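3.2 Placement of the sensing units

Background noise in shared offices was recorded over 20 working days in two buildings, referred to below as Tretimura and Macapagal after the streets on which they stand. Both have open-plan floors with carpet tiles and a suspended ceiling. Tretimura has a kitchen that opens directly on to the work area, and this accounts for much of the difference in midday levels reported in Section 4.

Sound level was logged once a minute and stored as an A-weighted average. Recording was limited to the hours when staff were normally present. Days with building work or a fire drill were left out and replaced by the next ordinary working day. Logging ended on 12/11/2019.

Table surfaces reflect sound, and a meter laid flat on one will read slightly higher than a meter on a stand at ear height. We compared the two positions with a steady test tone at 1,000 Hz before the main study began. The correction was small and was applied to all table readings. Figure 2 shows a round unit on a white tabletop.
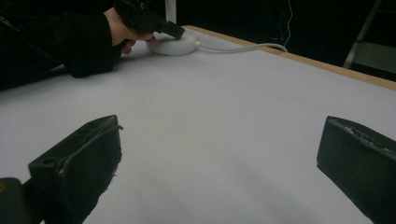
Figure 2. Round white unit near the corner of a table, with a blue glow on its top.

Readings taken close to a wall were treated separately. Low-frequency noise from the ventilation builds up in corners, and at Macapagal it masked quiet speech at 7 of the desks studied. These desks were kept in the survey of staff opinion but removed from the comparison of speech levels. A pilot study carried out in May had used no such rule, and its results for corner desks should be read with care.

Staff were asked to rate how much noise disturbed them on a scale from 1 to 9. Ratings were collected at the end of each day and matched to the average level at the nearest table. Where a person had moved desk during the day, the rating was dropped.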